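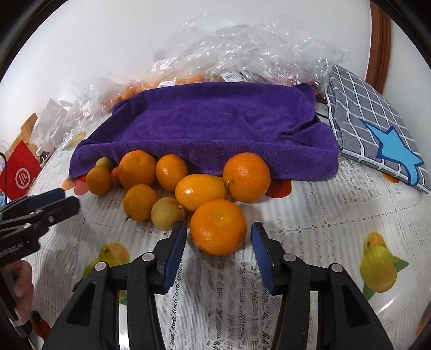
Nele Van Damme wrote back that the connection count for Zernodwood looked fine to her and asked why we were holding up the sign-off. Her note is kept with this checklist. Our comments follow the items.

Household connection inspection, Zernodwood feeder
2021-10-11
Contractor: Matex
Meters: Treto

1. Households listed as connected: 600
Comment: The list says connected. It doesn't say energized. A drop line stapled to a wall counts as a connection under the contract wording, and I'd like that wording changed before January.

2. Service drops checked on site: 133
Pass: 67
Comment: The summary sheet we were handed calls this "substantially compliant". I don't know what that means and neither did the foreman.

3. Clearance over laneways
Not accepted. Measured at the pole, where the line is highest. Measure again at mid-span.

4. Earthing at meter box
Partial. Rods are in. No resistance readings supplied, only a tick in each box, all in the same pen.

5. Meter seals
OK on the boxes we opened.

6. Transformer fence and warning signs
Fence OK. Signs still in the Matex truck — we were told they'd go up after lunch. Not seen up when we left.

7. Supply hours
Comment: Pinheiro's office claims round-the-clock supply. Send the logger data. A colour brochure isn't a log.

8. Cost to household
Advertised as free. Two residents showed us receipts for 1000 each, marked "wiring". Refer to the regional office.

Result: not signed off. Items 2, 3, 4 and 8 to be answered in writing.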